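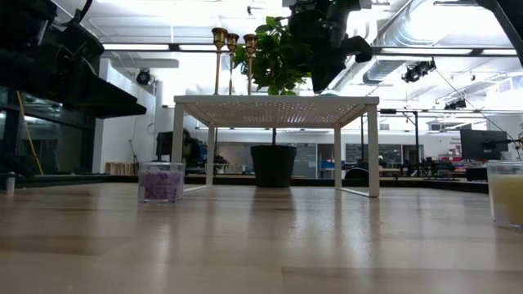 ### 3.2 Materials and Layout

The tabletop display task was developed by Veronica Dinu and Rodica Ciobanu as part of the Skarken study of household arrangement. It uses a small group of decorative items of the kind people keep on a sideboard or dining table. A white metal riser with a perforated top serves as the main display surface. Brass- or gold-colored candlesticks, candles in clear containers, and a leafy plant in a black pot complete the set. 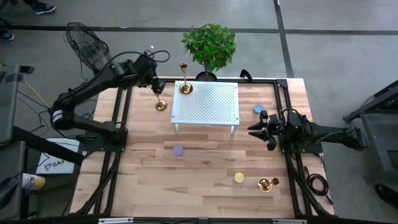 Candlesticks may stand on the riser or directly on the wood. Because their feet are narrow compared with their height, placement near the edge of the riser was scored separately from placement toward the middle. The plant remains behind the riser in every layout.

**Figure 4.** Display items on the wooden table: white perforated riser, candlesticks, and potted plant.
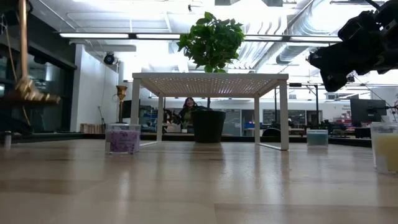
The candles differ in color and size, and no fixed order was set for them. A layout was considered complete when each item stood upright and no candle touched a leg of the riser. In all, 34 layouts were reviewed, and eight were set aside for a second reading by Ciobanu.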